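Workshop notebook, Mesberg site
May 23, 2014

Glaze trials, second series. The purpose of this entry is to record the position on the matt white before the March results are filed. The first series used the Flitden clay body throughout and was fired in the small kiln only, so the figures should not be compared directly with those below.

Batch K (Kikuchi feldspar) was weighed out at 600 g dry and passed through the fine sieve twice. Batch L (Litotar feldspar) was prepared in the same manner at 433 g, that being all that remained in the bin. Water was added by eye – this is to be corrected next time.

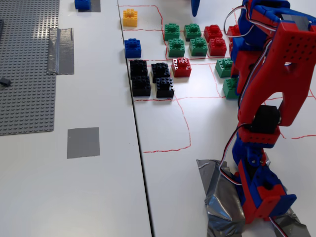 Both batches were left to stand overnight. Batch L had settled hard by the morning and required considerable stirring. A pinch of Epsom salts was added to L and none to K. Tiles were dipped for a slow count of four and set to dry on the rack by the window.

Pinholing was present on most of the L tiles after firing, chiefly along the lower edge. The K tiles were sound, though a little shiny for a glaze described as matt.

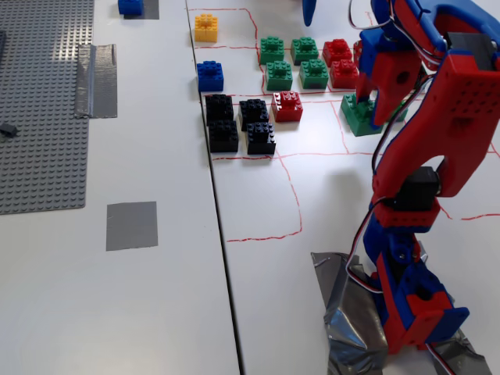 Lucía Echevarría considers that the pinholes come from the biscuit firing and would have it held for 15 minutes longer at 710 degrees before anyone alters the recipe. She also asks that the tiles be wiped with a damp sponge before dipping.

Both points are accepted. The recipe will stay as written for the third series, and the longer hold will be applied to one half of the tiles.

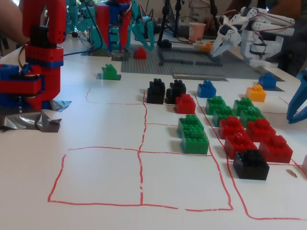
Kiln shelves need fresh wash before the next firing. The Litotar order has been placed. Cone packs to go on the middle shelf as well as the bottom.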